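Virngate playtest sign-ups close Thursday

Raltton has opened sign-ups for the second closed playtest of Virngate, its turn-based strategy game for PC. Registration runs through the studio's site until 6 p.m. on Thursday, and anyone who took part in the first test has to sign up again. Old keys will not work with the new build.

The second test covers the first two chapters of the campaign and a rebuilt version of the skirmish mode. Wafula Barasa, the lead designer, said most of the changes come from the surveys players filled in after the first round. Turn timers were the biggest complaint. A turn in skirmish used to end at 60 seconds no matter what was on the board. Players can now pick 60 or 120 seconds when they set up a match, or turn the timer off when playing against the computer.

"People told us they lost units because they were still reading the tooltips," Barasa said. "That was fair. The tooltips were also too long, so we cut them."

The supply system has changed as well. Each camp now feeds the units next to it and nothing farther out, where before it covered half the map in some cases. Scouts cost less to recruit but no longer see through forest. The river faction, called the Swai, has been held back from this test while its boats are reworked.
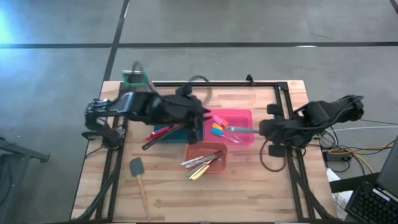
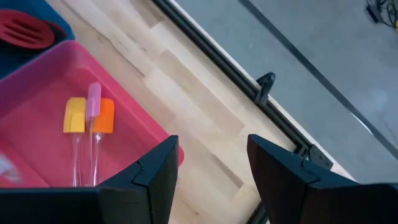
Top: tabletop and teal bin. Bottom: three spatulas in a pink bin.

Saved games from the first test will not carry over. Mwajuma Owino, who runs the community side at Raltton, said the team looked at converting them and decided against it, given how much of the map data is different. Player names and friend lists are kept.

Feedback works a little differently this time. The long survey at the end is gone. A short form comes up after each match with 3 questions and a text box, and it can be skipped. Bug reports go through a separate button in the pause menu, which attaches a log file on its own. Owino asked players to use the button for crashes instead of posting them on the forum – the posts get read, but without the log there is often little the programmers can do.

Testers are free to stream and post screenshots of skirmish matches. Campaign footage is still off limits, including the opening cutscene.

Matches support up to 6 players. Crossplay is not part of this test, and the handheld version, being made by the port studio Helitz, does not have a date yet. Gamepad support is in but unfinished, and the menus still need a mouse in a few places.

Keys go out by email once sign-ups close. Check the spam folder before writing to support. Anyone who misses this round can join the waiting list on the same page, and players on the list will be first in line for the open beta.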